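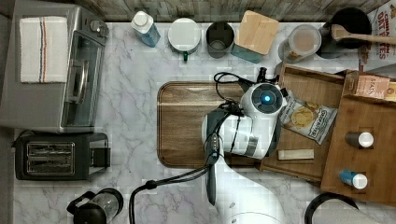
VARKPORT, November

About Kerik

Kerik keeps track of what happens after storms, mostly after the cameras have gone home. We read outage figures, repair contracts and relief budgets, and we ask why they don't match what people on the ground are telling us. Often they don't.

We began after the Elen floods, when the power company announced that 83 per cent of homes in the district were back on supply. Our founder, Thirumalai Reddy, lived on a street that had been counted as restored. It was dark for another 6 weeks. The company had counted substations and called them homes, and most of the press printed the figure as it came. 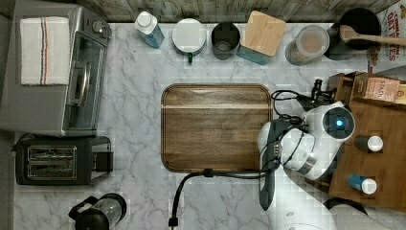
So we don't print a restoration figure until we know what was counted and who did the counting. This makes us slow, and we have been told so by two ministers' offices and a good many readers. We have also been wrong. Our first report on the Chacko dam repairs put the number of unpaid contractors at 138 when it should have been 100, and the correction still sits at the top of that page.

We take no money from utilities, builders or insurers. Readers pay for most of the work and a small grant covers the rest. You are welcome to doubt that too: the accounts are on this site, with every gift listed by source.

Officials like to say that lessons have been learned. We keep a list of those statements and check each one when the next storm season starts. If you have a bill, a letter or a meter reading that tells a different story from the official one, send us a copy. Keep the original.

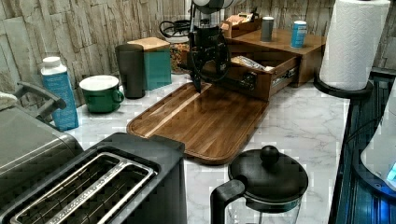
A wooden cutting board and storage box on a kitchen counter. Photo: Kerik

The office is open to callers on Friday mornings.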